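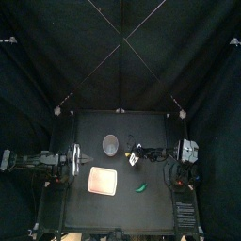

Reading time: 3 minutes

Progress report on the Stender comics grant, second period
To: Elfriede Kofler
From: Eamon Keogh
7/9/10

Summary

Issues three and four of Visik are drawn and lettered. Issue five is in pencils up to page 14. The first collected volume is still planned for November, but the print order has not been placed and the reasons are given under Printing. Spending is within the budget except for lettering.

Script

Florencia Carrasco delivered the full script for issue five in June and a revised ending in August. The first ending had Captain Sperling leave the city before the trial, which left the last issue with no one for the magistrate to question. In the new version she stays and is arrested on the final page. Kilian Zürcher had already pencilled two pages of the old ending and was paid for them at the full rate.

The outline for issue six is agreed. It covers the trial and the return of the brother, who has been off the page since issue one. Two readers of the draft said they had forgotten him, so he now gets a short scene in issue five as well. Florencia expects to finish the script for six by the end of next month.

Art and colour

Kilian is working at the pace we set in the spring, a little over four pages a week. He lost eight days in July when he moved house. He has made up most of that by simplifying the harbour backgrounds, which were slow to ink and did not print clearly in issue two anyway.

Thierry Bailly has coloured issue three and the first half of issue four. We changed the palette for the flashback pages after the proofs came back too dark. The purple used for the night sky was closing up on uncoated paper and the captions could not be read over it. Thierry has lightened it in both issues and will go back to do the same for pages 9 to 12 of issue one before the collection goes to press.

Lettering

Lettering has cost more than planned. The trial scenes carry a lot of dialogue, and several pages of issue four had to be lettered again after the script was cut. The extra cost so far is 585 euros. I propose to take it from the travel line, which will not be used up this year. Please let me know if Stender needs a formal request for this.

Sales and readers

Issue two has sold more slowly than issue one, as we expected. Shops that took it on sale or return have kept it on the shelf, and only one has sent copies back. Most of the letters we get are about Sperling and her mask. Hardly any mention the subplot at the newspaper, and Florencia is thinking of closing it in issue six and dropping the epilogue she had planned for it.

Printing

Dornetti printed the first two issues and quoted for the collection in May. That quote has run out. The new one is higher because of paper, and it asks for payment in full when the files are sent. I have asked for the old terms, half on order and half on delivery, and am waiting for a reply. If they refuse, the November date can only be kept by paying early from the second instalment of the grant.

Next period

Finish pencils and inks on issue five. Colour the rest of issue four. Correct the issue one pages. Settle the Dornetti terms and place the order. Kilian still owes a cover for the collection; he has sent 2 roughs and we prefer the one with the courthouse steps.

The receipts and the updated page schedule are in the envelope with this report.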